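Ticket 651
Product: Nolov counter soap pump, 600 ml bottle
Opened by: Athina Sarantis
Handled by: Fulitz support
Status: Closed

Pump loses prime overnight

We put in the Nolov pumps in July. The one by the back sink works fine all day. The next morning it takes a lot of pressing before any soap comes out, and after that it is fine again until we close. If it sits for an hour or so there is no problem. It only happens after a long break.

Things I have already tried:
Rinsed the pump head under warm water. No change.
Swapped the bottle with the one from the front sink. The problem stayed at the back sink.
Topped the bottle up to the fill line before closing. A little better the first morning, then the same as before.

We use the Seppälä liquid soap, the regular one, not the foaming one. Same jug for every sink.

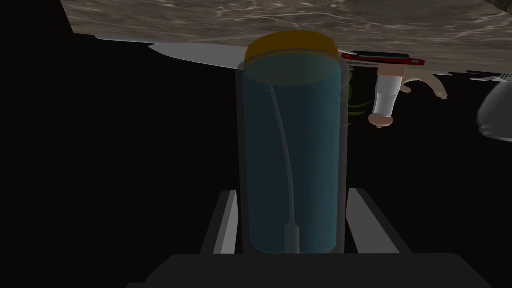
Asger Bjarnason: Does the soap level in the bottle drop overnight, or does it stay where it was? Put a piece of tape on the bottle at closing and check it in the morning. If the level drops, you have a leak at the collar. If it stays put or goes up a hair, the soap in the tube is running back down and the foot valve is the place to look.

Athina Sarantis: Taped it last night. Level this morning is on the tape, maybe slightly over. Counter under the pump was dry and so was the cabinet.

Asger Bjarnason: Then it is the foot valve or the joint where the tube pushes onto the pump head. Please do these in order and write down what happens after each one.

1. Unscrew the bottle from below and pull the tube straight down off the pump head.
2. Look at the top end of the tube. If it is split or flared, trim it square with scissors.
3. Soak the foot valve in warm water, then shake it. You should hear the ball move.
4. Push the tube back on until it stops, then refit the bottle.
5. Prime the pump and leave it alone until the next morning.

Do not use vinegar or descaler on the valve. The ball seat swells and then it never closes right. 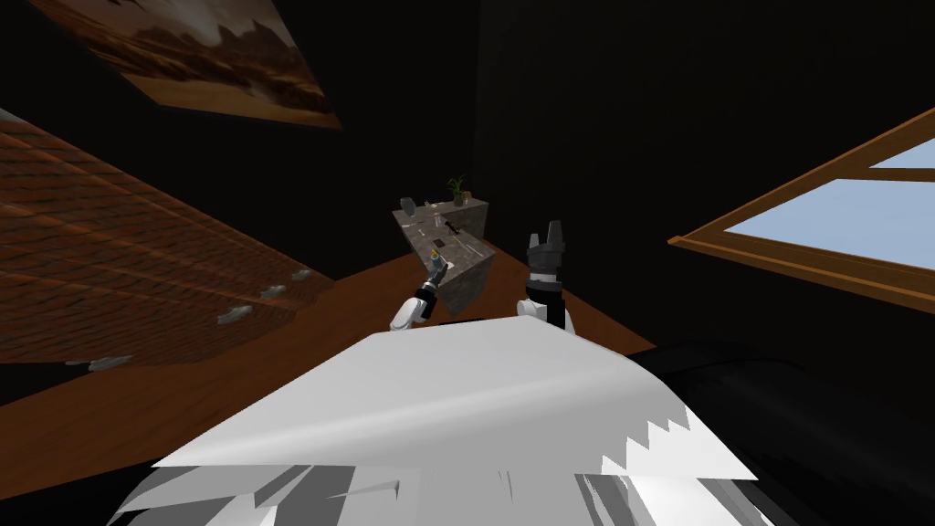
Attachment 2: gray counter, dark room

Athina Sarantis: Steps 1 to 4 done. The tube end was fine. I could not hear the ball at first. I soaked the valve for 90 minutes and then I could hear it, faintly. There was a bit of dried soap in the slot. Primed it at 6:15 p.m.

Next morning at 7:40 a.m. it took 2 presses. The morning after that it was back to many presses.

Mounir Mansour: I had the same thing on a Zirkutari pump. Cleaning held for a day or two and then it came back. A new valve fixed it.

Asger Bjarnason: Agreed, the seat is probably worn or has dried soap baked into it. I am sending a replacement foot valve and a length of tube. Cut the new tube to match the old one. If it is too long it presses against the bottom of the bottle and 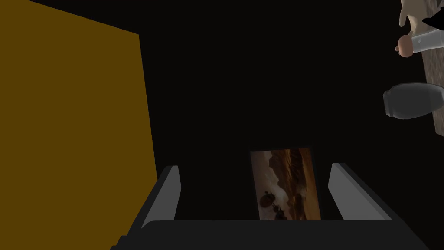 the slot gets blocked, so you end up with a weak stroke even when the valve is good.

Athina Sarantis: Parts came. Fitted both. First press gave soap four mornings in a row. You can close this.

Asger Bjarnason: Closing. Reply to this ticket if it comes back and it will reopen under the same number.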